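3.2 Sample and survey

Refurbished desktop computers were drawn from 22 repair shops in the Stutgate district. Owners of 168 machines returned the form, and 109 gave usable data on years of service. Age at first repair was taken from sales records where these existed.

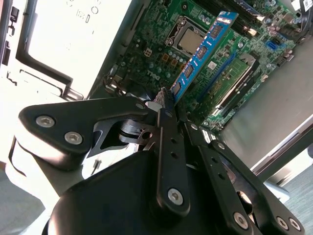

Rosimeire Honorato

Figure 2. Memory module and slots in an open desktop case.

Memory upgrades were coded apart from repairs, following Van Wyk's scheme.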